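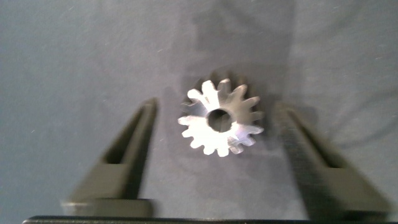 Tillel Hand-Cranked Grain Mill

From Grarnham Kitchen & Larder

If you have ever baked a loaf with flour milled that same morning, you will know why we get a bit carried away about this one. The smell alone is worth the arm work! The Tillel is a proper table-top mill for people who bake most weeks and would like to buy their grain by the sack, and it has been our best-loved mill ever since we first put one on the shop counter and let customers have a go.

It is made for us by Tomaszewski, a small family workshop that has been building mills for longer than we have been selling them. They have changed very little about it over the years, apart from a bigger hopper (thank you to everyone who wrote in) and a longer handle, which makes an enormous difference if you are on the short side or your worktop is on the high side.

What it grinds

Wheat, spelt, rye, barley, buckwheat and rice all go through happily. Oats are fine as long as they are dry and you don't rush them. Maize for polenta will need two passes, the first one coarse. Please don't put coffee, linseed, sesame or nuts through it, as the oil clogs the stones and you'll be tasting it in your bread for weeks.

The dial on the front has 7 settings. Setting 1 is as fine as you'll get by hand, soft enough for a sponge if you sieve it afterwards, and setting 7 just cracks the grain for porridge. Most of us here leave ours on 2 for everyday bread and hardly touch it.

How hard is it to turn?

We get asked this more than anything else. On the coarse settings a child can do it, and will probably want to. On the fine ones you will feel it in your shoulder by the end, although the gearing takes a good deal of the strain. Enough for one large loaf takes a few songs on the radio. If you bake for a big household, or your wrists trouble you, do have a look at the Tulex electric mill instead, or ring us and talk it over.

In the box

Tillel mill with fitted stones
Crank handle with beech grip
Table clamp, with felt pads to save your worktop
Hopper lid
Cleaning brush
Printed booklet with recipes by Danuta Kozłowski

Danuta's rye and caraway loaf on the back page is the one to start with. She bakes it in an old casserole with the lid on, and it keeps for days.

Details

Hopper holds: 1,000 g of wheat
Stones: ceramic, replaceable
Gears: steel
Clamp fits: most worktops and tables with a straight edge
Guarantee: five years on the body, two on the stones

Looking after it

Brush it out after each use and never wash the stones. If they start to smell stale, a handful of dry rice on a coarse setting will freshen them up nicely. The gears want a dab of food-safe grease every so often. Take the side cover off with the two screws, wipe away the old grease with a dry cloth, put a little new on and turn the handle slowly a few times to spread it. A little really does mean a little.

Spare stones, handles, gears and clamps are all kept in stock, and we can usually find parts for the older mills too, so please ask before giving up on one from a relative's cupboard.

Delivery and stock

The last batch went much faster than we expected and we ran out before we'd even put it in the newsletter. The next mills are due with us on 28th March, and orders go out in the order they came in. There will be another delivery in May. You can order now and we'll only take payment when yours is packed.

Grain is sent separately, as the sacks are heavy and tend to squash whatever they travel with.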